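Every March some firm says this is the year the robot tidies your bedroom. Kullomberg said it last year. Drurov is saying it now, with a 60 second clip and nice music. I don't buy it. Not yet.

Floors, sure. Floors are flat. Lifting one thing off a clear bench – fine, plenty of grippers do that all day. But a bed with stuff all over it? Soft things, shiny things, things half under other things. Thats the real chore and it's the one they keep leaving out of the demo.

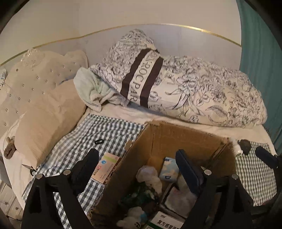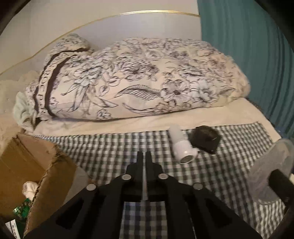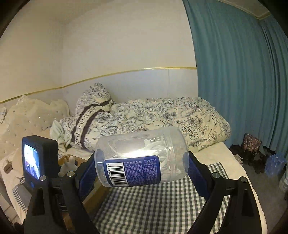
*Small stuff, a gripper and a bunched-up floral cover on the bed, all three shots.*

Look at the first one. Scissors under the corner of a pillow, soft toys and a medicine box in with everything else. A kid knows those don't go in the same place. Does the machine? And clear plastic, like the container in the last shot – glare across the middle of it. Hard to see, easy to squash.

Then the duvet. Folding one is a two-arm job and a bad one even for me.

Delex wants 198 dollars a month for its home helper, 3 month minimum. For that I want the bed made and the scissors in the drawer, no supervison. If I have to stand there watching I'll do it myself.

Would I take one that only got the small things into the right box? Probably, yeah. At a lot less than 198. Ask me again in 2 years.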